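Two Months With the Proltton Parcel Cell

A small packing company in Pusley rents a robot by the month. Our magazine went to see if the arrangement is worth the money.
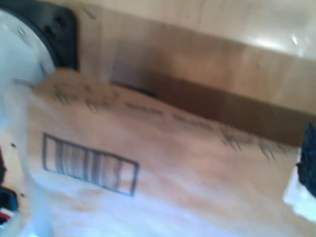 The label is the hard part

Every person who has worked in a packing room knows the small movement of the wrist that turns a paper bag until the barcode looks at the scanner. We do it without thinking. For a robot, this same movement is the whole job, and it is the reason why so many small companies still do it by hand.

Tan wrapping with a barcode on it looks very simple to handle. But the surface is soft, it wrinkles, and the light comes back from it in pale patches. When the robot moves quickly, the black bars smear together for the camera and the text beside them becomes gray streaks. A reader that must wait for a clear view loses time on every parcel. A reader that does not wait makes mistakes. The company Olteanu, which builds the Proltton Parcel Cell, says it has found a good middle way, and it offers the cell to small businesses as a monthly service.

I spent four days beside one of these cells, spread over two months. My first visit was in March, when the machine was new in the building, and the last was in the week when the people there had already stopped looking at it.

What you get for the rent

The cell arrives on one pallet. It has an arm, a gripper, a camera, a control box and a low fence in panels, which the Olteanu technicians put up in one morning. You do not buy any of it. You sign for a year, you pay by the month, and if a part breaks, they must bring another one within 2 working days. In the contract this is written clearly, and I was glad to see it, because many such offers hide the repair time somewhere near the end.

The gripper is the part that I liked the most. It can hold a thin paper bag without crushing what is inside, if the pressure was set correctly before. The setting is done on a tablet, with a picture of a bag and a slider. I made the slider too strong on my first try and the bag got a deep fold exactly where the address was. The machine did not complain. It should, I think, and I wrote this to the company.

There is also a training day included in the price. It is held at your own place, in your own working hours, with your own parcels. The trainer left behind a thin printed guide which is better than the long one on the website. If you rent the cell, ask for the printed one.

A morning in Pusley

Clavside is a mail order business that sells garden seed, string, gloves and other small goods. Its packing room is on the ground floor of an old building in Pusley, with one loading door and a floor that is not level. The cell stands at the back, close to the wall, and the parcels come to it in a shallow bin.

The day begins at seven. Somebody switches the cell on, the arm makes its slow round to find its own position, and during this time you can go for coffee. After that, the first bin is pushed in. The robot takes a parcel, turns it in front of the camera, reads the code and puts it on one of three belts. The sound is soft, a small breath of air and then a tap.

I had expected it to be faster. A skilled packer at Clavside does the same sorting more quickly over ten minutes, and everybody there knows it. Over a whole morning the result is different. The packer gets tired, goes to answer the telephone, looks for more tape. On the day when I kept a record, the cell passed 84 parcels in its first full run before it asked for help. The help was needed for a bag that had folded over its own label.

When this happens, a yellow light goes on and the arm moves back. You open the gate, make the bag flat with your hand, close the gate and press the button. In the first weeks the staff did not like this light. Later they moved the packing table closer, so that the walk is only a few steps, and the complaints became fewer. I would tell any new customer to plan the table before the cell comes.

Paper, cardboard and plastic

Olteanu says the cell can handle all common parcels, and I wanted to test this. With permission from Clavside, I brought my own mix from home and from our office.

Stiff cardboard boxes went well from the beginning. The robot finds the flat side, holds it and turns it. I have nothing interesting to report about boxes.

Paper bags are more difficult. If they are full, they behave almost like boxes. If they are half empty, the paper bends in the grip and the code bends too. The software tries again from another angle, and you can see the arm hesitating, a little like a person reading a sign through a dirty window. Most of the time the second try is enough.

Shiny plastic was the weak point. Under the lamps of the packing room, a white glare can lie directly on the code. In the advanced menu there is a setting called Low Shine, which makes the camera take two pictures with different light and compare them. It helps much, but it also makes each reading slower. Why this is hidden in the advanced menu I do not understand. It was switched off when the cell arrived, and Clavside worked for 18 days without knowing that it existed.

Reading while moving

The newest function in the service is reading on the way. In the older version, the arm stopped completely in front of the camera. Now it is allowed to read during the movement, and it stops only when the reading has failed. On the tablet, you choose between Calm, Normal and Quick.

Quick is for the showroom. In the packing room it produced so many blurred pictures that the arm had to stop again and again, and the morning took longer than in Normal. The tablet saves the pictures from failed readings, and it is useful to look through them at the end of the day. You learn which of your labels are too small or placed too close to a fold. Clavside moved its label to the middle of the bag after one week of looking at such pictures, and this cost the company nothing.

Calm is good for the first month. I would stay there until the staff feel safe with the machine, and then go to Normal.

The money

I am not allowed to print the exact rent, because it is different for each customer. It can be said that for Clavside it is lower than one part-time salary and higher than the owners wanted. The electricity is a small part. The pads on the gripper fingers must be changed when they become smooth, and the first set is included, but the next ones are not. Ask for this price before signing. I had to ask twice to get it.

The company recommends the cell for businesses that send nearly 100 parcels per day or more. After my visits I would put the limit higher if your parcels are all the same size, because then a simple belt with a fixed scanner will do the work for less. The cell makes sense when the parcels are mixed, soft and badly behaved.

No one at Clavside lost their work because of the rental. Two people who were sorting in the mornings are now packing, and the last pickup is ready before the driver comes. In the busy spring season this had not happened before.

What I would change

The tablet goes to sleep too quickly and then wants the code again, and this is not pleasant with gloves on. The yellow light is hard to see from the loading door. There should be a sound, or a second light, and Olteanu told me that a second light can be ordered, for extra money of course.

The fence panels are good, but the gate opens only to the left. In a narrow room you must think about this before the technicians arrive. Changing it later means another visit, and the visit is not free.

The translation of the menus also needs work. I am not a person who should laugh at the language of others, but "Please to calm the parcel" stayed on the screen for one full afternoon before we understood that it meant to close the lid of the bin.

Would I rent it? For a mixed packing room with a patient team, yes, for one year, with Low Shine switched on from the first morning. Clavside has to decide about its second year before the winter, and when I left, the people in the packing room were asking if they could keep the arm and get a bigger bin.

The Proltton Parcel Cell is offered by Olteanu on a contract of twelve months. Installation, one training day and the first set of finger pads are included.

Published 7/15/18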